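**Humlow demonstration set: weekly meeting, Tuesday, 2:00 p.m.**

Minutes of the last meeting were accepted with one correction: the Dasico export is run nightly, not hourly.

**1. Count to date**

The set stands at 872 accepted demonstrations. A further 40 were rejected at review, mostly for lost marker tracking on one hand. Rejected takes are to stay in the archive with their labels and are not to be deleted.

**2. Two-handed tabletop tasks**

Takes are recorded with a hand-held gripper in each hand and a marker cube at the base of each. Operators are to begin every take with both grippers over the table and both cubes in view of the head camera. Starting positions should vary between takes. The present set leans too heavily on one starting pose. 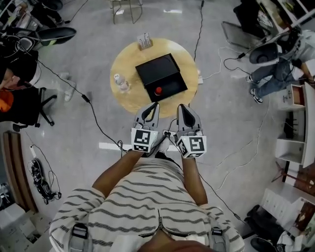
Ko asked whether the varied starts would make the two hands harder to align in time, as the left and right streams are still trimmed separately. It was agreed that trimming will be done once, on the head camera clock, and copied to both hands. Ko also asked that failed grasps followed by a recovery be kept as valid takes. Agreed, provided the recovery is labelled.

**3. Calibration**

Drift was found in 4 sessions. Calibration is to be repeated every 30 takes and after any change of operator. The centre offset goes in the session log in millimetres.

**4. Pokivness training run**

Held over until the relabelled takes are in. The next run will use the same held-out tasks as the September run so the results can be compared.

**Actions**

- Update the trimming script: Ko
- Add a recovery label to the review form: Humlow
- Check the nightly export for missing sessions: Dasico

Meeting closed 2:50 p.m.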